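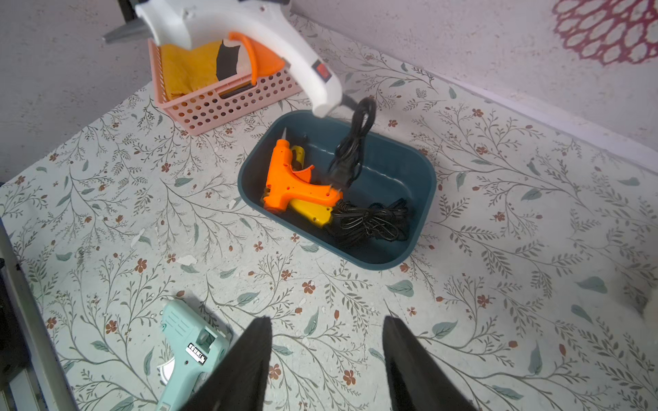 Museum diary, Saturday evening

The building closed to the public at 4 p.m. and the exhibition office continued until shortly before eight. This entry covers the day's work on the ferry exhibition, which opens in February in the east gallery of the Flasum Museum. It will be filed with the earlier entries.

The morning began with the loan paperwork. The Berhe Historical Society has confirmed in writing that the ticket window and the brass bell may travel, and that the museum is to carry the insurance from the time the objects leave its door. The society has asked that the bell not be rung. The office has agreed to this and will add a line to the handling notes. The society's logbook for the Vendov crossing will not be lent. Its binding has failed along the spine, and the society prefers to send photographs of 12 pages chosen by us. The list of pages is due by the end of the month and has not been started.

The loss of the logbook changes the second section more than was first thought. The section was planned around the entry for the winter in which the river froze and the ferry stood at the landing for 80 days. Visitors were to see the same short sentence written by the same hand, day after day. A photograph of one page will not give that impression. The office considered showing all the pages as a continuous strip along the long wall, at eye level, with no cases below it. A test on plain paper was hung before lunch. It reads well from the entrance and poorly from close by, as the handwriting is small and the light in that corner is weak. A second test at a larger size will be hung next week.

Label text occupied the middle of the day. The full set now stands at 307 labels, and that is too many for the room. The education office has asked again that no label run longer than four lines. The curatorial office has asked again that the boat-building labels be allowed six. It was agreed that six lines would be permitted for the caulking tools and the model hull and nowhere else. The labels for the passenger section were read aloud in the gallery and several were found to say the same thing in different words. Nine were withdrawn.

One matter of wording remains open. The older labels call the crossing "the Vendov ferry," while the county papers of the period call it "the lower ferry," and families in Flasum still use the second name. The office proposes to use both in the introduction and the local name after that. The map will need to be corrected to match.

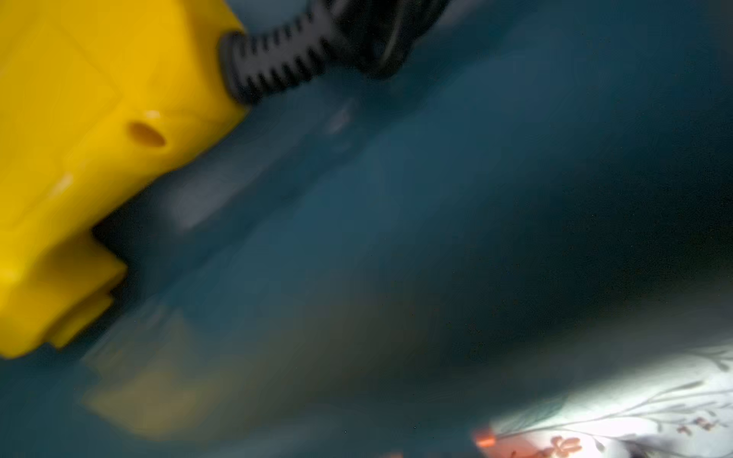 After lunch the office returned to the catalog. The database holds 1,997 records connected with the river, and many of them were entered from cards whose writers did not say where an object came from. The word "landing" has been used for both banks. Where a card can be matched to a donor letter, the record is being corrected; where it cannot, the record is being marked as uncertain and left alone. This is slow work and should not be hurried for the sake of the opening. Three fare boards once thought to be copies of one another were compared side by side. They differ in the price for a horse and rider, and the one with the lowest fare also carries a different style of lettering. All three will be shown together.

A shelf in the paper store was found to be bowing. The boxes were moved to the floor racks and the shelf was marked out of use. The humidity reading in the same room was normal at noon and again at five.

Flomus, the printing firm, delivered proofs of the visitor guide by courier. The cover is satisfactory. On page three the bend in the river has been reversed, so that the town appears on the wrong bank. The firm was informed by telephone and has promised a new proof on the same terms. The blue chosen for the water prints nearly gray on the uncoated paper. The office is inclined to accept the gray, as the river is seldom blue at Flasum, but will look at it again in daylight before giving an answer.
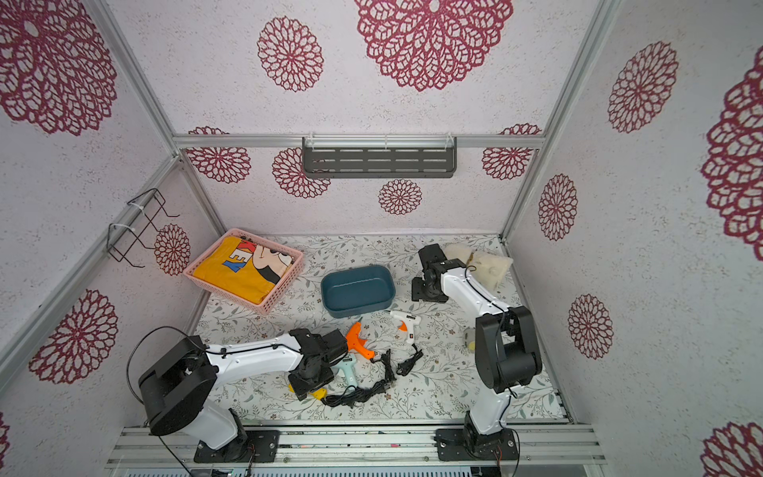
Attendance for the last exhibition was also reported today. It received 2,368 visitors over its full run, with the strongest days falling during the school break. Written comments asked for more seating and larger type. Two benches will therefore be placed in the ferry exhibition, one facing the model hull and one near the listening station. The seating plan removes a case that would have held small finds from the landing, among them buttons, a clay pipe and a child's shoe buckle. The finds will go into drawers that visitors may open. The drawers stick, and this must be dealt with.

The recordings for the listening station were heard in full for the first time. The best of them describes the sound of the cable under load and the habit of calling across the water before dawn. It runs to 11 minutes. The office does not wish to shorten it and will offer it alongside a short version.

Items carried to the next working day: the page list for Berhe, the corrected map, the second wall test, the lamp in the northeast corner, and a reply to the school in Flasum that has asked to bring two classes on the same morning. The east gallery was locked at 7:50 p.m. and the key returned to the office.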